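Matte countertop shows every water mark – seal it again or leave it?

lorura_kitchen
We moved into a house in Wedel with a pale gray speckled counter, matte finish. The seller said it was sealed in January but didn't know with what. Water left overnight makes a dark ring that fades by noon. I have a bottle of Drutel stone sealer from the last place. Can I put it on over whatever is there?

phelan26
Test it first. Put a spoonful of water on a spot near the wall and wait 30 minutes. If the stone goes dark, it is taking in water and needs sealer. If the water still sits up in a bead, leave it alone. Before sealing, clean with dish soap and warm water, rinse twice and let it dry overnight. Wipe the sealer on thin, wait 5 or 6 minutes, then buff off all of it. What you leave behind dries as a haze, and haze is a pain to get off a matte surface.

gritandgrout
Mine is a similar color and I gave up on sealer. I just use coasters.

drycloth
Agree with the water test, but check that it is stone at all. Some of these are solid surface or laminate, and sealer does nothing on those except smear. Look at the underside by the sink cutout.

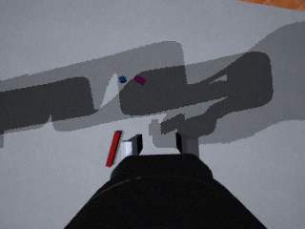 Pale gray with a fine speckle, matte. Image: drycloth, own render

A speckle like that comes in every material, so the top alone won't tell you. If the underside is brown board, put the bottle away.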